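Zarnier 핸드헬드 그리퍼 H-2 제품 안내

손에 쥐고 쓰는 조작 데이터 수집용 2지 그리퍼

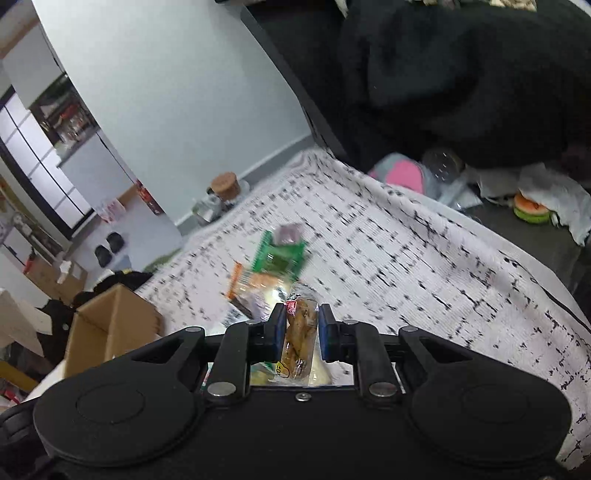
읽는 시간 4분

제품 개요

Zarnier H-2는 작업자가 직접 손에 쥐고 물건을 집고 옮기면서 조작 데이터를 기록하는 핸드헬드 그리퍼입니다. 로봇 팔을 현장에 설치하지 않고도 가정집, 매장, 창고 등에서 집기 동작을 모을 수 있습니다. 기록된 영상과 손가락 개폐 값은 로봇 학습용 데이터로 변환하여 사용합니다.

본체와 손가락은 검은색이며, 손가락 안쪽 면에 파란색 패드가 붙어 있습니다. 본체 좌우의 둥근 하우징에서 링크 암이 하나씩 올라와 손가락으로 이어지는 구조입니다. 카메라는 그리퍼 쪽에 고정되어 손가락과 그 앞의 작업 공간을 함께 촬영합니다.

포장 식품 집기

비닐 포장 과자와 빵은 이 제품의 문의가 가장 많은 대상물입니다. 포장재가 얇고 미끄러운 데다 내용물의 모양이 제각각이어서, 집는 위치에 따라 결과가 달라지기 때문입니다. 사진의 작업은 흰 담요 위에 놓인 여러 간식을 대상으로 한 것으로, 투명 비닐에 든 꼬인 모양의 갈색 빵과자를 두 손가락 사이에 잡고 있습니다. 포장에 붙은 빨간 라벨과 노란 스티커가 손가락 사이로 보입니다.

이런 대상물에서는 손가락을 끝까지 조이지 않는 것을 권장합니다. 트리거를 당기는 깊이에 따라 손가락 간격이 연속적으로 변하므로, 패드가 포장에 닿은 뒤 조금만 더 당기면 됩니다. 구운 과자처럼 부서지기 쉬운 내용물은 처음 몇 차례 연습한 다음 기록을 시작하십시오.

담요나 침구 위에서 작업할 때는 손가락 끝이 천을 함께 집을 수 있습니다. 대상물 양옆에서 수평에 가깝게 접근하면 천이 딸려 오는 일이 줄어듭니다. 물건끼리 겹쳐 있으면 맨 위의 것부터 집는 순서로 진행하는 편이 기록을 나중에 분류하기 쉽습니다.

주요 사양

모델명: H-2
손가락 수: 2
전체 길이: 287mm
손가락 최대 벌림 폭: 155mm
본체 중량: 1,358g(배터리 포함)
구동 방식: 수동 트리거, 링크 전달식
손가락 패드: 교체형, 파란색
기록 항목: 영상, 손가락 간격, 시각 정보
저장 방식: 내장 저장 후 유선 전송
충전: USB-C

중량은 기본 패드를 장착한 상태에서 측정한 값입니다. 다른 액세서리를 장착하면 달라질 수 있습니다.

구성품

그리퍼 본체
교체용 손가락 패드 한 쌍
충전 및 전송용 케이블
손목 스트랩
패드 교체용 육각 렌치
간격 보정용 블록
한국어 사용 설명서

휴대용 케이스는 포함되지 않습니다. Bument 하드 케이스를 별도로 주문하실 수 있으며, 패드를 끼운 채로 수납됩니다.

사용 순서

1. 전원을 켜고 상태 표시등이 초록색으로 바뀔 때까지 기다립니다.
2. 보정용 블록을 손가락 사이에 물려 간격을 맞춥니다. 패드를 교체한 날에는 반드시 다시 실시합니다.
3. 기록 버튼을 짧게 누릅니다. 짧은 신호음이 나면 기록이 시작된 것입니다.
4. 대상물에 접근해 집고, 정해진 위치에 내려놓습니다.
5. 손가락을 완전히 벌린 뒤 기록 버튼을 다시 눌러 종료합니다.

한 번의 기록에는 한 가지 작업만 담으십시오. 여러 물건을 연달아 옮기는 작업이라면 처음부터 끝까지를 하나의 기록으로 두고, 전송 후 Cludgate 편집 프로그램에서 구간을 나눌 수 있습니다.

Cludgate 소프트웨어

Cludgate는 H-2의 기록을 확인하고 정리하는 PC용 프로그램입니다. 영상과 손가락 간격 그래프를 같은 시간축에 표시하며, 집기 시작과 놓기 시점을 표시해 둘 수 있습니다. 작업 이름과 대상물 이름은 한글로 입력해도 됩니다. 내보낼 때는 원본 해상도와 축소 해상도 중에서 선택합니다.

기본판은 제품 가격에 포함되어 있습니다. 여러 작업자의 기록을 한곳에서 관리하는 기능은 팀판에서 제공하며 연 단위로 계약합니다. 기본판에서 만든 프로젝트는 팀판에서 그대로 열립니다.

패드와 소모품

파란색 패드는 소모품입니다. 표면이 번들거리거나 가장자리가 들뜨면 교체하십시오. 비닐 포장을 주로 다루는 경우에는 먼지와 기름기가 쌓이기 쉬우므로, 작업을 마친 뒤 중성세제를 묻힌 천으로 닦고 완전히 말려 주십시오. 알코올은 접착면을 약하게 만들 수 있어 권장하지 않습니다.

표면에 홈이 있는 Czarnecka 패드도 같은 방법으로 장착됩니다. 유리병이나 매끈한 플라스틱 용기를 자주 집는 경우에 적합합니다. 기본 패드와 두께가 다르므로 장착 후 간격 보정을 다시 해야 합니다.

링크 암의 회전축 볼트는 사용자가 풀지 마십시오. 유격이 느껴지면 사용을 멈추고 서비스 접수를 해 주십시오. 볼트를 임의로 푼 흔적이 있으면 무상 수리 대상에서 제외됩니다.

사용 시 유의 사항

가정 내에서 기록할 때는 카메라의 시야가 넓어 대상물 외의 생활용품도 함께 찍힙니다. 개인정보가 적힌 서류나 택배 송장은 미리 치우고, 거주자의 동의를 받은 뒤 기록하십시오.

손을 빠르게 움직이면 영상이 흐려질 수 있습니다. 특히 대상물에 다가가는 구간에서는 평소보다 천천히 움직이십시오. 실내가 어두우면 같은 속도에서도 흐림이 심해지므로 조명을 켜고 작업하는 것이 좋습니다.

본 제품은 방수 제품이 아닙니다. 젖은 물건이나 포장하지 않은 식품에는 사용하지 마십시오. 손가락 사이에 신체 부위를 넣지 말고, 어린이의 손이 닿지 않는 곳에 보관하십시오.

자주 묻는 질문

왼손으로도 쓸 수 있습니까?
가능합니다. 손잡이는 좌우 대칭이며 손목 스트랩은 양쪽 어디에나 걸 수 있습니다.

한 번 충전으로 얼마나 쓸 수 있습니까?
연속 기록 기준으로 대략 2시간입니다. 충전 중에는 기록할 수 없습니다.

로봇 팔에 바로 장착할 수 있습니까?
H-2는 손으로 쥐는 용도로만 설계되었습니다. 같은 손가락과 패드를 쓰는 로봇 장착형은 별도 모델로 문의해 주십시오.

집은 물건의 무게도 기록됩니까?
기록되지 않습니다. 힘 센서는 들어 있지 않으며 손가락 간격만 저장됩니다.

주문 및 배송

법인과 연구 기관은 견적서 발행 후 주문하실 수 있습니다. 동일 구성 여러 대를 주문하시면 출고 전에 간격 보정값을 맞추어 보내 드립니다. 현재 주문분은 11월부터 순차 출고합니다.

무상 보증 기간은 수령일로부터 1년이며, 패드와 스트랩은 제외됩니다. 수리 접수 시에는 본체 바닥의 일련번호를 알려 주십시오.

최종 수정일: 2021년 9월 26일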